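Automated Packing of Herbal Sachets: Learning from Manual Demonstrations
Final report of the Plandum student project group, submitted in January
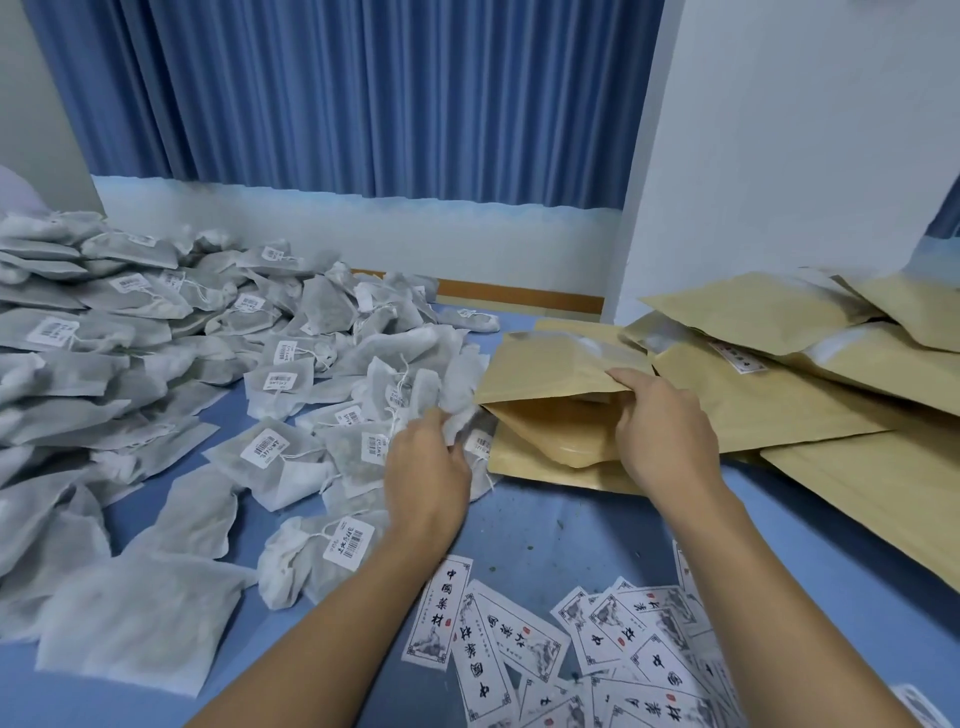 1. Introduction

The Plandum project examined whether a two-armed robot could be taught to pack small herbal goods by studying recordings of people doing the same work. It was carried out by Hidayah Sitompul, Amirul Nair and Adi Mandagi under the supervision of Irfan Rahman. The group was asked to choose a task that is still mostly done by hand in small workshops and to prepare the recordings, the labels and a first set of robot trials.

The chosen task is the filling of paper pouches with drawstring sachets of ground herbs. It looks simple, but sachets are soft, they overlap in the heap and their strings catch on one another. The pouch must also be opened before anything can be put inside it, and must stay open while the other hand brings the sachet across.

2. Work surface and materials

All recordings were made on a blue-covered surface, with a blue curtain behind it. The sachets were kept in a heap on the left and the kraft paper pouches on the right. Printed cards bearing the characters 中國藥材 (Chinese medicinal materials), set on the cards themselves as 中國藥材, lay at the front between the two arms.

Many of the sachets carry a barcode sticker. The group did not use the codes for identification, but the stickers proved helpful in judging which way up a sachet was lying. The position of the materials was not fixed from one recording to the next, so that the robot would not simply learn a set of places.

3. Recording and labelling

Recordings were taken from head height, looking down at both hands. The group collected 342 recordings, of which 273 were kept. The others were set aside, mainly for long pauses or for hands that left the view. From the recordings kept, 2652 short actions were marked and labelled by hand.

The labels cover 4 kinds of action: grasping a sachet, opening a pouch, placing the sachet inside and laying the pouch down. Labelling was shared between two members, and the third checked their work. Most disagreements concerned the moment at which a pouch should be called open. The rule finally adopted was that the inner lining must be visible to the camera – a strict rule, but one that all three members could apply in the same way.

4. Robot trials

The trials used the Prokisar two-armed bench robot in the teaching laboratory, with soft finger pads fitted by Slamet Wibisono. The robot learned to reach for the heap and close on a sachet fairly early. Lifting one sachet without dragging its neighbours was harder, and the trailing drawstrings were the usual cause of failure.

Opening the pouches remained the weakest part of the work. The zip-seal strip holds the two sides together, and the finger pads tended to pinch both panels at once. The group tried a slower approach from the side, which gave better results with a pouch lying flat than with one leaning against others. When the pouch was opened by a person beforehand, the placing step was usually completed.

5. Discussion

The group underestimated the time needed for labelling and began the robot trials later than planned. It would have been better to label a small number of recordings first, run a short trial, and then settle the rules for the remainder. Herb dust on the work surface was a further difficulty, and the finger pads had to be wiped between trials.

The cards were not included in the robot trials. Picking up a single thin card from a flat surface would need a different fingertip, and Amirul Nair has prepared a separate note on possible designs.

6. Further work

The recordings and labels will be passed to the next project group, together with the written labelling rules. Irfan Rahman has proposed that the group should begin with the pouch alone and leave the sachets until opening is reliable. The finger pads and spare pouches are stored in the laboratory cupboard marked Plandum.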